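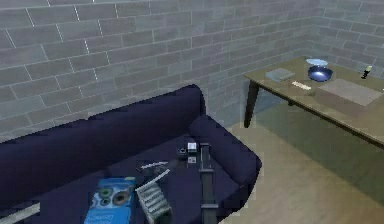
Transit desk notebook, May 2026

Spent the whole morning on the Ccori file, and I'm finally getting somewhere! The draft treaty gives Ccori a corridor through Fancombe to the port at Skorside, but the fees are buried in an annex (of course they are). I read it twice and still had to call Kavitha Menon, who found the clause in a minute flat. It's 400 per truck in transit, paid at the first border post, and the rate is fixed for 2 years.

What bugs me is the voting. Ccori's assembly has 60 seats and the February vote got 56 in favor, so the politics at home look easy. Fancombe hasn't even set a date for its own vote — and the Skorside port people keep talking as if the thing is signed. I've marked that in red on our timeline. Kavitha, if you read this, please check my translation of article nine, I'm not sure "guaranteed" is the right word.

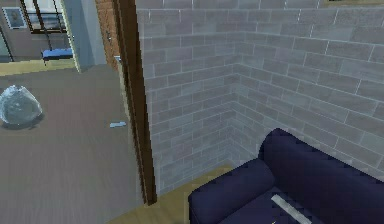

Can Fancombe raise the fee once trucks start rolling?

Only after the fixed period ends, and then it has to give Ccori written notice first. The annex doesn't say how much notice, so I'm writing to their trade office to ask.

Still to do: redo the fee table, and send the short version over to Rivbridge.

Contact the transit desk | © Rivbridge Policy Workshop | Back to top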